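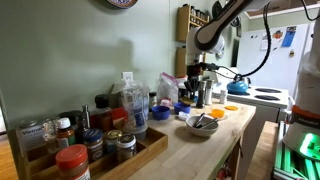
The Plivora open day runs three hours, and I'd call two of them worth the drive to Ashby. Plivora wants to put a robot arm next to your stove, and to its credit it shows the thing in a kitchen with some clutter in it. There's a tray crammed with spices, a bowl of spoons, a blue kettle on the burner, and an arm with FRANKA on its orange band sharing the room with all of it. I have eaten in restaurants with less paprika.

Our host was Deok-su Cha, who talks fast and takes hard questions well. I asked what happens when you move the spices. "You wait," he said. 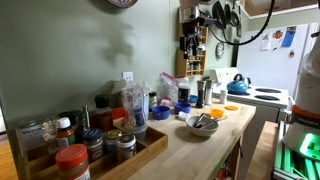 Waiting is a big part of the visit. The coffee is good, the stools are not, and six people is the most that can stand anywhere useful. Kadir Taşdemir, who came with me, wanted to know the price and got a brochure. As a kitchen helper I can't score it yet – as a morning out, four stars. Next open day is in November. Book early and bring a cushion.

11 shares | 3 comments

Home | Reviews | Kitchen | Visits | Contact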